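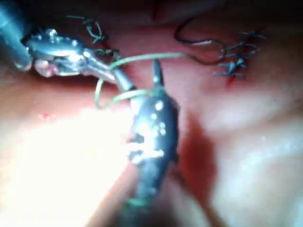

Why does polyester thread hold up better than cotton thread on outdoor canvas?
Polyester loses far less strength to sunlight and mildew, and it stretches a little before it breaks, so a seam under a flapping load survives longer.

I re-stitched the boat cover in August and kept notes, mostly to settle which thread to buy next time. The cover is acrylic canvas with a vinyl chafe strip along the bow. The original seams were sewn in a cotton-wrapped thread. The fabric was fine. The thread could be pulled out with fingernails along the whole south-facing side.

I compared two spools. The first was Festach bonded polyester, the second a cotton-wrapped polyester core sold under the Gosmont label. The cotton wrap swells when it gets wet and closes the needle holes, which helps with leaks. It also holds water against the core and goes green by the second season. On a cover that is stored damp half the year I don't want it.

Machine settings, for anyone with the same domestic Clumau: size 18 needle, 5 mm stitch length, upper tension one notch looser than for denim, presser foot pressure at maximum. Shorter stitches perforate the vinyl and it tears along the line like a stamp. I ruined one strip that way. Bonded thread also comes off the spool with a lot of twist, so put the spool on the floor behind the machine and run the thread up through a guide at least a foot above the table. This cured most of the skipped stitches. The rest went away with a new needle.

Total seam length was 84 feet, counting both rows of the flat-felled seams. A 200 yard spool covered it, bobbins included, with plenty left. The 2000 yard cone is cheaper per yard, but bonded thread gets stiff if it sits for years in a hot garage, and I don't sew that much canvas.

Corners I did by hand with waxed thread and a straight needle, saddle stitch, pulling each pass snug but stopping before the fabric puckered. The grommet patches got a box and a cross.

Seam sealer: one coat of Hegazy, brushed on the outside only, left overnight. It dries slightly shiny. Two coats crack at the fold lines, judging by the old tent I tried it on first.

Still to do: replace the zipper on the stern flap. The teeth are fine but the slider has corroded solid, and the tape is sewn in with the same cotton-wrapped thread as everything else.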